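Posted in April
By the Soriano Home Meals Project

3.2 What people call a "small" supper

I went into this part of the study sure that portion size would be the easy bit. It wasn't! We sent a food diary to 181 households in Tirska and Norus, and I asked everyone to write down supper in their own words, with no scales and no measuring cups. What came back was a wonderful mess. "A bit of salad." "Just a plate of something." One diary from Norus said "tomatoes, the usual" for 6 nights in a row, and I still have no idea how many tomatoes that is.

So I started looking at the plates as well as the food (I should have done this sooner). People seem to judge a meal by how much of the rim they can still see, and a patterned rim gets left showing more often than a plain one.
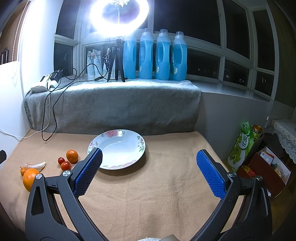
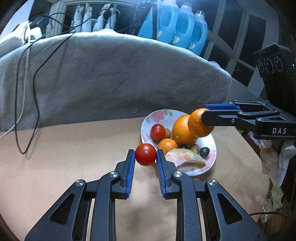 Figure 4. A plate with a flowered rim, and a cherry tomato.

Rultino wrote back after reading our draft that we had the rim idea the wrong way around: families who like light suppers may simply hang on to their older, prettier plates. I think that's a fair hit, and our diaries can't settle it. We never asked when the plates were bought. In Tirska, 70 households did mention a "good" set, but mostly in the margins, and Friday entries had more of those notes than I can explain.

Related items
Snacks that don't get written down
Kitchen tables in Norus
Food diaries: a short guide

Contact the project | Copyright Soriano Home Meals Project | Back to top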